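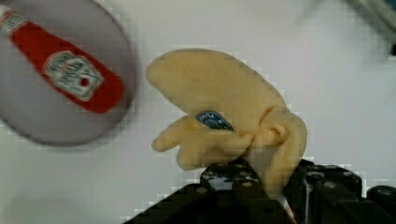

A yellow plush toy in the gripper, ketchup on the plate.

March | By Maeve Brennan

We have 281 demos of tidy pickups. Too clean! Keep the fumbles, I say. A learner that never sees a bad grasp wont know one.

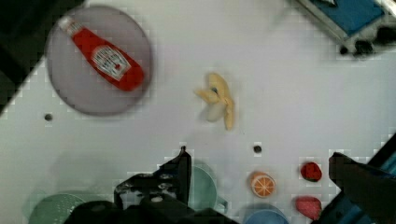 3 min read

Mitali Mondal wants them cut. Slower to label, sure. But 80 messy ones, marked properly, beat another 570 perfect
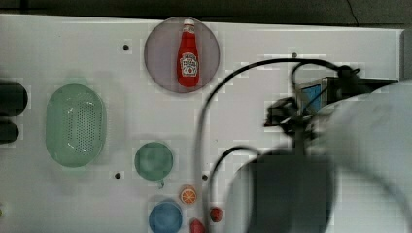

ones, and I'd bet teh Pimiler budget on it. Move the plate. Swap operators. Log the misses.

We use cookies. Accept / Manage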